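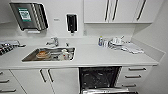 *Fig. 1. Counter with open dishwasher; paper towel dispenser on the wall.*

**Household Finance, Unit 8: Sinking Funds**

A sinking fund is money set aside in equal parts for a known future cost. It is kept apart from the emergency fund, which covers costs that can't be dated.

Monthly deposit = (target − amount already saved) ÷ months left

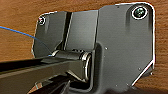 *Fig. 2. Dark gray metal hinge on wood.*

**Worked case: the Lenz household**

- Target: car insurance premium, $755, due in July
- Already saved: $83
- Months left: 8
- Deposit: (755 − 83) ÷ 8 = $84 per month

Round up to the next whole dollar when the division isn't even. The last deposit is then slightly smaller.

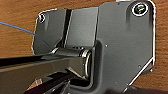 Where one account holds several funds, keep a ledger with one column per fund. The column totals must equal the account balance. Check this after each deposit and each withdrawal.

If a bill comes in under target, the surplus stays in its column and lowers the next cycle's deposit. If it comes in over, recompute from the new price.
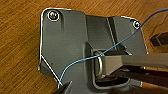
*Fig. 3. Mounting plate with screw, near its top-left corner.*

**For next session**

1. Set up a ledger for the Milero case (2 funds, one account).
2. Read the Jaketti handout on irregular income.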